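Do You Really Need a Special Table Cleaner?

Every October the Irnmont hardware store fills its front window with cleaning products, and every October somebody in our building comes home with a new one. This year it's Minja, a spray for glossy tabletops. The label promises a "lasting protective shine." Protective against what, it doesn't say.

I'm a doubter by nature, so I asked people who had bought it. Elfriede Kröger likes the smell. Genivaldo Leite says his table looked great for 2 days and then looked like his table. Ademir Rangel swears by it, but Ademir also swore by the magnetic bracelet.

My own test was not scientific. I did one half of the kitchen table with Minja and the other half with a damp cloth and a drop of dish soap, and kept that up for 12 days. My wife couldn't tell me which half was which. Neither could I, and I had to check my notes. The spray costs 7 dollars a bottle. We've been on the same bottle of dish soap since summer.

Maybe it does something over years. If so, I'd like to see a table that is years old and has had nothing else on it. Until somebody shows me one, I'm keeping my cloth.

White tops are the hardest to judge, I'll admit. Under a ceiling light they all shine, cleaned or not, and you only notice the specks later.

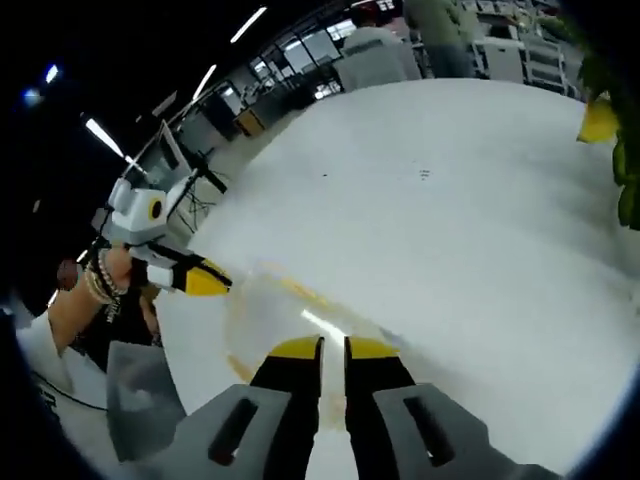

Swap Shelf

Welington Sales has left a box of jar lids by the mailboxes. Take what fits.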